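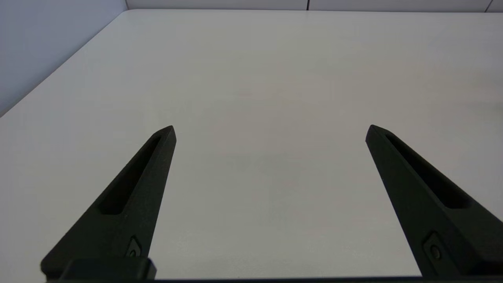
I came to Skakthorpe to see whether a robot could do my chores, and I brought my own laundry. Two dish towels, one fitted sheet (yes, I'm that mean), and a bag of my kid's socks. Vasanthi Navaratnam, who runs the test bench at Pillmont, looked into the bag and said, "We can start with the towels."

If you haven't been to a place like this, picture a school science room with better chairs. The arms sit at their tables, people sit next to the arms, and mostly everyone is waiting. I had expected noise! The loudest thing all morning was the kettle.

So, the towels. The gripper came down with its two black fingers spread wide, closed on a corner, lifted, and let the whole thing hang there while the software thought it over. Then it laid the towel flat, found another corner, and brought one side across to meet the other. It was a decent fold. A little crooked, the way my husband does it. The second towel went worse, with the fingers closing on nothing a couple of times before they caught the hem, and the whole business took 11 minutes. I could have folded everything in the bag by then and complained about it too.

"Cloth is horrible," Vasanthi told me, quite cheerfully. A mug is the same shape every time you look at it. A towel is a new shape every time you touch it, and a sock is a towel that can also be inside out. She has a theory that the people who promise us a laundry robot by next Christmas have never tried to write down, step by step, how they pair socks. I tried it on the train home and got stuck at "pick up a sock."

The fitted sheet, you ask? We don't talk about the fitted sheet. It spent the afternoon back in my bag.

Where things got a lot more convincing was across town at Skellow, a small shop that packs plumbing parts. Kerttu Karppinen has been floor manager there for nine years, and in September she put in an arm to sort fittings into trays. Same general idea, a pair of fingers and a flat surface, but everything it picks up is hard and comes in a size somebody has measured. It was going along at a nice steady clip when I got there and it was still going when I left. I watched it drop one elbow joint, pause, and go back for it, and I'm a bit embarrassed to say I clapped.

Kerttu isn't sentimental about it. It does the sorting, she says, and her people do everything around the sorting: opening cartons, peeling tape, noticing that a box is damp, digging out the one part that slid under the rack. When a supplier changed its plastic bags, the arm had a terrible week because the new ones were shinier. Her packers didn't even notice the bags had changed.

I asked her if she'd have one at home. She thought about it for longer than I expected. "For the dishwasher, maybe. If it could empty it at night and not wake the dog."

That's pretty much my wish too. Vasanthi says unloading a dishwasher is closer than folding, as long as you own boring plates and always put them in the same rack. Wineglasses are another story, and so is anything under an upside-down bowl with a puddle on top. Her guess for a machine that could handle my kitchen, with its mismatched lids and the drawer that sticks, was a shrug.

I did the socks myself that night, in front of the TV. Two of them didn't match anything.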